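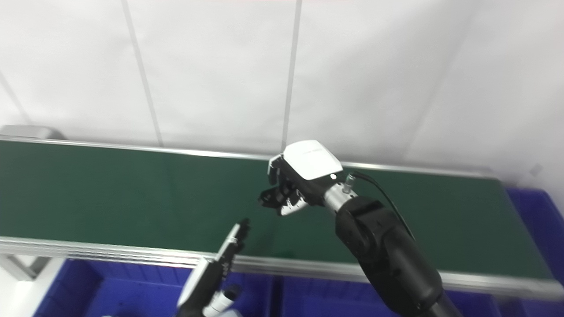 Navutton puts out a looking-after guide for its two-armed sorting cell

FLANBERG, November. Hi, Pauline Pilkington here. I run the cell at Navutton's Flanberg shop, and I got asked to write this release myself, so you're getting it in my words (sorry, marketing!).

Starting this month, anyone who runs one of our two-armed belt cells can have our upkeep guide for free. It's 26 pages, and it's the same one Graham Rowbotham and I work from every morning before the first shift.

Most of it is about hands and cables. The thin black cable that leaves the fitting on the wrist and runs back over the arm needs some slack at the bend, and I check mine by moving the elbow joint slowly through its whole travel with my eyes on the cable the entire time. Too tight and it tugs at the fitting. Too loose and it'll find something to snag on, usually the front rail of the conveyor. Graham likes his a bit looser than I do and we've argued about it plenty, so the guide gives both settings!

Then there's the belt. Ours is green, and we set up with nothing on it and the blue bins already in their spots, then hold the right hand over the belt with the fingers part curled before we teach a single pick. Wipe the fingertip pads every 100 picks. If you bump a bin, put it back and run the check again. Yes, all of it.

Fingers get their own chapter, written by Tobiloba Briggs, with 6 pages on stiff knuckles alone.

We've printed 40 paper copies for folks who like something they can get greasy. Ask for Brenda Treloar at the Flanberg front desk, or call any morning before 11 and she'll put one in the mail.

Press contact: Brenda Treloar, Navutton, Flanberg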